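How I Finally Got the Spam Calls on My Phone to Quit (Mostly)

Posted October 10, 2022

So my phone used to ring all day long. Car warranties, a tax problem I didn't have, some guy who wanted to buy my house (I rent). I scrolled back through my call log one evening and added it all up, and I'd had 402 calls from numbers I didn't know since the start of the year. That was the night I sat down and dealt with it, and I've been bugging my friends to do the same ever since. It takes maybe an evening, and most of it is free.

First, look at what your phone can already do

Before you download a single thing, go into your settings. On an iPhone it's under the Phone section, and you want the switch called Silence Unknown Callers. On most Android phones, open the Phone app, tap the three dots, go to Settings and look for something about caller ID and spam. The wording moves around depending on who made your phone, so poke at it a bit.

A warning about the iPhone one - it silences everybody who isn't in your contacts or that you haven't called before. My dentist's office went straight to voicemail for two weeks! Which brings me to the next part.

Clean up your contacts before you flip the switch

Put in every number you'd be sad to miss. Doctor, pharmacy, school, landlord, your mechanic, the vet. If your kid's school calls from more than one line, save them all under the same name. My friend Sunee Meesuk skipped this step and missed a call about a job interview, and she still brings it up.

I did mine with a cup of coffee and a stack of old mail, just copying phone numbers off letterheads. Boring, but you only do it once.

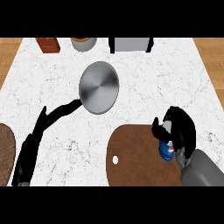 Then call your carrier, or open their app. Nearly all of them have a free spam blocker now, and a fancier one they'd love to charge you for every month. Start with the free one. I've never paid for the upgrade and I don't feel like I'm missing much. Look for a setting that blocks the high-risk calls outright and labels the rest, so you see "Spam Likely" or something close to it and can decide for yourself.

Get on the Do Not Call list

Go to donotcall.gov, type in your number and your email, and then click the link they send you. Don't forget the link! You aren't registered until you click it. Now, will this stop the crooks? No, they don't care about lists. But it does cut down on the regular companies, and if somebody's still selling to you after 31 days you can report them on the same site.

Charities, political calls and surveys are allowed to keep calling, by the way. So are companies you've done business with lately, until you tell them to stop. I'd bought one pan from a shop called Trestorance and they called me 9 times. I said "please put me on your own do-not-call list," they said okay, and that was the end of it. Use those words and write down when you said them.

What to do when one gets through

Don't press any buttons, even the one that's supposed to take you off the list. Don't talk to it, don't argue (my brother-in-law Montri loves to argue, and his phone never stops ringing). Hang up, block the number, report it if you have a minute. If the caller says they're your bank, hang up anyway and dial the number on the back of your card.

And don't trust a local number just because it looks local. They fake those. I got one that matched mine right down to the last few digits.

I'm down to a couple of calls a week now, and those mostly come around dinnertime. If your carrier's app hides the blocker somewhere weird, leave me a comment with which phone you've got and I'll try to help you find it.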